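Mogens Snorradóttir
Okay, laundry thread, because three of you asked how I keep up with it and the answer is that I mostly don't, but I do have a system now and I'm fond of it. (1/8)

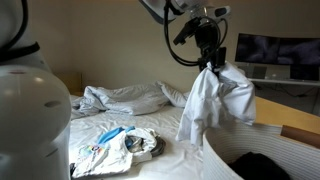 Step one, everything goes on the bed. I used to sort on the kitchen table and then somebody would want dinner. A bed has to be cleared before you can sleep in it, so the job has a deadline built right in! (2/8)

Duvet gets shoved back toward the wall, fitted sheet stays on. Yes, it's wrinkled, it's going to be slept on, I've made my peace with that. (3/8)

T-shirts first. I lay them face down, sleeves in, then fold in thirds so they stand up in the drawer. The ones with a big bright print on the front I fold print side out, so I can find them at six in the morning without digging. (4/8)

White things get their own turn, and I shake each one out hard before it goes anywhere near a pile. You would not believe how many socks I've found that way (14 in December, I kept a tally on the fridge). (5/8)

My basket is a Kitita, the middle size, and I've had it through two apartments. I paid 65 for it and grumbled the whole way home, and now I'd buy it again tomorrow. (6/8)

Anything dark waits till the end, so the lint stays off the light stuff. Caps and other odd shapes go last of all, on top, where they won't get squashed. (7/8)

Then the duvet comes back down, the basket goes to the closet, and I get a cup of tea. If you have a good way to fold a fitted sheet, please tell me, I've watched the videos and mine still comes out as a ball. (8/8)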